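Fornport Automation Users Board > Cell Maintenance > Two-arm tabletop cells

Subject: Gripper cable routing and recheck interval on a two-arm table cell

Posted by cellkeeper_7
Our department operates a two-arm table cell inside a black fabric enclosure. The arms are mounted at the left and right sides of the table, and each carries a parallel gripper. The cell is used for handling small household and toy items. I am revising the maintenance sheet and would welcome comment on two points before it is issued in October.

The first point is the gripper cable. The present sheet calls for a free loop over the gripper, with the next tie placed on the forearm. The second is the position recheck, which the sheet requires every 200 hours of running time. The cell has passed 305 hours without a failed check, and I have been asked whether the interval may be extended.

Posted by m_table_ops
On the first point, we would advise keeping the loop. Our site tied the gripper cable tightly along its full length for one season, and the connector at the wrist worked loose on both arms. The replacement leads were supplied by Itico and have been in service since, with a free loop and one soft tie.

On the second point, we would not extend the interval. Two hundred hours is already generous for a cell in which two arms work over the same part of the table.

Posted by Gresosance_bench
I must disagree in part with the previous reply. A free loop protects the connector, but it also adds a catch point. In a cell with small upright items, a loop that hangs below the fingers will sooner or later pull something over. Our written practice at Gresosance is to set the loop with the gripper at its lowest working height and the wrist turned to its limit, and then to remove whatever slack remains. If the cable drops under the forearm in any taught position, the tie is moved and the check is repeated.

As to the interval, hours alone are a poor guide. We recheck after any of the following:

- a contact stop on either arm
- removal or refitting of a gripper
- loosening of a shoulder mount
- any work on the enclosure that touches the table

Posted by cellkeeper_7
Thank you both. The sheet already requires a recheck after a contact stop. It says nothing about enclosure work, and that will be added.

May I ask Gresosance_bench whether the slack is set with power on? Our rules do not permit hands inside the enclosure while either arm is powered.

Posted by Gresosance_bench
Power is off and locked out on both arms. The arm is driven to the low position first, supported, and then shut down. We hold one arm at the side of the table while the other is being worked on -- the order does not matter, provided it is written down.

Posted by m_table_ops
I accept the point regarding the catch hazard. I do not accept that hours should be dropped from the sheet. Staff change, and a contact stop is not always entered in the log. A fixed figure catches what the log misses.

Posted by cellkeeper_7
Both conditions will remain, and the recheck will be due at whichever comes first. The working arrangement to which the sheet applies is attached for reference.

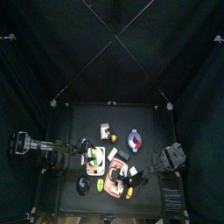

Posted by north_annex
Does the position recheck have to be done on both arms if only one gripper has been removed?

Posted by Gresosance_bench
Check both. The two arms share a working area, and the clearance between them depends on each being where the controller believes it to be. The second arm adds 7 minutes at our site. Record each result on its own line.

Posted by m_table_ops
Agreed, with one reservation. If the arm that was not touched passes 3 consecutive rechecks, our procedure allows a single-point check for that arm only. Makris follows the same rule on its training cell. I understand that Gresosance_bench will object.

Posted by Gresosance_bench
I do object. A single point will not reveal a mount that has turned slightly, and that is the fault we have met most often. The full check should stand.

Posted by cellkeeper_7
The sheet will require the full check on both arms for the first year. The single-point option will be listed as an open item and reviewed against the log. Further comments on the cable section may be posted until the end of the month.

Related threads
Lockout order for paired arms
Replacing gripper finger pads: when and with what
Shoulder mount bolts -- torque marks or paint marks?
Fabric enclosures and dust on the tabletop
Itico lead sets: spare parts list
Log sheet template for small cells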